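メニュー ホーム ノート一覧 機材 タグ 検索

作業ノート:手持ちグリッパーキットの試用 雑誌をラックに立てる課題(2月、日曜)

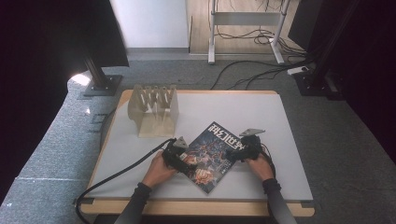

机の中央に雑誌、左奥にラック。両手に一つずつグリッパーを持って作業中。

Skurker から借りている手持ちグリッパーのキット(左右一組)の評価を続けている。貸出は今月いっぱいなので、買うか返すかをそろそろ決めなければならない。自分の覚え書きと、あとで読む同僚のために書く。日本語がおかしい所は直してくれてかまわない。

前回までは、コップと布を使った課題だった。今日から薄い物に進む。薄くて、柔らかくて、曲がる物がこのキットでどこまで扱えるかを知りたい。カタログには「紙類にも対応」と一行だけ書いてあるが、何の紙か、どの厚さかは書いていない。

午前9時40分開始。

課題の決め方
机の上に雑誌を一冊、斜めに置く。それを両手のグリッパーで持ち上げて、左奥のラックの溝に立てる。ラックはベージュの半透明のアクリルで、仕切りが五つ並んでいる。溝は狭い。雑誌は「科幻世界」。表紙は紺色で、自分から見ると題字が逆さになる向きに置いた。向きを毎回変えると比べにくいので、午前は全部この向きに固定する。

ラックの位置も固定したかったが、底が机の上をすべる。最初の数回は、雑誌が仕切りに当たるたびにラックが奥へ逃げた。裏に滑り止めのシートを小さく切って入れたら、逃げなくなった。このシートは記録の条件に書いておく必要がある。あとから条件が変わったと思われると困る。

指先について
今回は灰色の小さい、角度のついた指先を使っている。キットにはもう一種類、平たくて幅の広い指先が入っている。最初は平たいほうが紙に向いていると考えたが、机に置いた雑誌の下に入らなかった。厚みがありすぎて、背の所で止まる。角度のついたほうは先が細いので、雑誌の角を少し浮かせれば下に入る。

ただし、接する面積が小さい。片方だけで持つと、雑誌はすぐに回って下がる。だから両手が必要になる。左で左手前の角を押さえ、右で右の辺を取りに行く。この順番がいちばん安定した。逆の順番(右を先)も試したが、雑誌が左へずれて、やり直しが多くなった。

指先の交換は工具なしでできると説明書にある。確かに工具はいらないが、爪がかなり硬い。私は交換のたびに指が痛くなる。冬で手が乾燥しているせいもあるかもしれない。Skurker への質問表に書いた。

午前の記録
10時から昼まで、同じ置き方でくり返した。細かい数字は共有の表に入れたので、ここには気がついたことだけ書く。

・ページがばらける。表紙だけをつかむと、中のページが下に垂れて、溝の入口で引っかかる。表紙と裏表紙の両方を一度にはさむ必要がある。
・背を下にして入れるか、開く側を下にして入れるかで、難しさがまったく違う。背を下にするとほぼ問題がない。開く側を下にすると、ページが広がって溝に入らない。
・持ち替えの時に、左右のグリッパーの先がぶつかる。音がするので少し怖いが、傷はついていない。
・開閉のレバーは軽い。この点はとても良い。以前使った Orthorpe の旧型はレバーが重くて、午後になると親指が動かなかった。

ケーブル
今日いちばん気になったのはケーブルである。グリッパーから黒いケーブルが一本ずつ出ている。左のケーブルは机の上を左へ大きく回して、手前の角から下に落としている。右のケーブルは右の端へ逃がしている。この回し方にするまで時間がかかった。まっすぐ奥に出すと、雑誌の上にケーブルが乗って、持ち上げる時に一緒についてくる。

左のほうが問題が多い。ラックが左奥にあるので、左手を伸ばすとケーブルも引っ張られる。長さは足りているが、曲がりぐせが強くて、机の上で輪の形のまま立ち上がる。軽くテープで留めてみた。すると今度は手を返す動きがきゅうくつになる。結局、テープは外した。

無線版があるかどうかを問い合わせたところ、返事は「予定はあるが時期は未定」だった。未定のものは評価に入れないことにする。

奥の床のケーブルはひどい状態である。白いスタンドの足もとにからまっていて、カーペットの上を右へ一本横切っている。一度つま先を引っかけた。キットの問題とは関係がないが、次回の前に必ずまとめること(自分の宿題)。

昼食後、13時20分再開。

午後:条件を変える
雑誌の向きと傾きを自由にした。予想どおり時間がかかるようになった。特に、雑誌の背が右にある時が難しい。取りやすい辺がラックから遠くなって、空中で一回転させなければならない。この回転を両手でする時、肘が体に当たる。机が私には少し低いことも関係がありそうだ。背の高い人と低い人の両方で試したほうがよい。

もう一つ、ラックのどの溝に入れるかを指定してみた。奥の溝は、手前の仕切りが手首の動きをじゃまする。手前の溝は楽である。溝を自由に選んでよい条件では、私は無意識にいつも手前を選んでいた。データとしてはかたよりになるので、指定したほうがよいと思う。溝の番号を紙に書いて、一回ごとに読み上げる方法にした。面倒だが、間違いは減った。

濃い灰色の長袖を着て作業した。先週は白い服で、袖の所の映像が明るくなりすぎると言われたためである。今日の映像はまだ確認していない。カーペットに光が強く反射している所が一か所ある。左の支柱の近くで、作業の範囲の外だから影響は小さいと思うが、黒い幕をもう少し引いたほうがよいかもしれない。

記録ソフト
付属の記録ソフトは Jendutik という名前である。起動は速い。左右のグリッパーの開き具合がグラフで見えて、これは分かりやすい。困る点は二つある。

一つは、失敗した回に印をつける機能が弱いこと。あとから印をつけられるが、理由を書く欄が短くて、日本語では途中で切れる。「開く側が下で、ページが広が」まで入って終わった。

もう一つは、一回の記録の上限が60秒に決まっていること。雑誌の課題では、向きが悪い時にこれを超える。超えると自動で次のファイルになって、一つの動作が二つに分かれる。設定で変えられるかどうかを説明書で探したが、見つからなかった。これも質問表に書いた。

今回の貸出期間の保存件数は、今日の終わりで1,319件になった。Jendutik の試用版は2,000件まで保存できる。残りは十分に見えるが、分かれたファイルも一件として数えられるので、思っていたより早く減る。

較正
朝と昼に一回ずつ、両方のグリッパーで較正をした。全開と全閉を記録するだけで、すぐに終わる。昼の較正の時、右の全閉の値が朝と少し違った。指先の付け方が浅かったのだと思う。外して、音がするまで押しこんだら、朝の値に戻った。説明書には「音がするまで」とは書いていない。同僚へ:必ず音を確かめてください。

Casado の製品との比較(途中)
Casado の同じ種類の製品は、去年の秋に短い時間だけ使った。記憶で書くので、正確ではない部分がある。

重さ:Casado のほうが軽かったと思う。Skurker は午後の後半に手首に来る。
レバー:Skurker のほうが良い。
指先の種類:Casado は一種類だけ。Skurker は二種類。
ケーブル:どちらも不満。
説明書:Casado のほうが図が多くて、私のような外国人にも読みやすい。
耐久:分からない。Skurker は開閉1,000回ごとに指先のゴムを点検するように書いてあるが、交換の目安は書いていない。点検して、何を見ればよいのか。

今の考え
薄い物を両手で扱う目的なら、Skurker のキットは使えると思う。ただし角度のついた指先が前提である。平たい指先だけなら、私は勧めない。価格の話は別のノートに書いたので、ここではくり返さない。

まだ決められない理由は、ケーブルと、記録の時間の上限の二つである。上限が設定で変えられるなら、賛成のほうに大きく傾く。変えられないなら、記録は自分たちのソフトでして、グリッパーだけを使う方法になる。その場合、信号の形式を教えてもらえるかどうかが次の質問になる。

次回すること
・奥の床のケーブルをまとめる
・もっと薄い冊子と、表紙の硬い本で同じ課題をする
・机の高さを変える
・開く側を下にする条件だけを集めて、持ち方を二通り比べる
・質問表を Skurker に送る(指先の爪の硬さ、60秒の上限、理由の欄の長さ、ゴムの交換の目安)
・今日の映像で袖の明るさを見る

16時50分終了。指先は二種類ともケースに戻した。左のグリッパーのケーブルの根もとが少しねじれていたので、まっすぐにしてから入れた。滑り止めのシートはラックに付けたままにしてある。外さないでください。

前のノート 次のノート 一覧へ戻る

このサイトではクッキーを使用しています。閲覧を続けると、クッキーの使用に同意したものとみなされます。 同意する 設定を変更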